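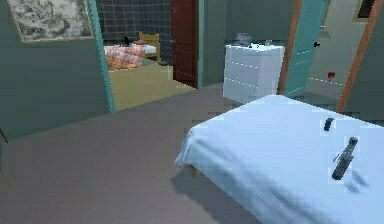
Orelholm Residents' Club – Home Skills Group

How to air out and turn a mattress

By Nuria Mersha
4 May 2020
Last updated in November
4 min read

Most of us on the upper floors have single beds, so one person can manage this. Pick a dry morning and open the window before you start.

1. Strip the bed down to the mattress. Wash the sheet on warm and the cover on whatever its label says.

2. Leave the mattress bare for nearly 31 minutes, longer if the room is damp.

3. Vacuum the top and the sides with the brush head. Go slowly along the seams.

4. Sprinkle baking soda over any stale spots, wait 15 minutes, and vacuum again.

5. Turn the mattress so the head end is at the foot. Lift one corner and walk it around – don't drag it by the handles, which tear. Flip it only if both sides are made for sleeping on.

6. Check the slats and tighten any loose bolts.

Put the sheet back on once it is fully dry. If it hangs lower on one side, pull it across before tucking in the corners.

Houshang Ghorbani keeps the spare slats in the Hodholm building. Ask him for the short ones if your bed is the older kind.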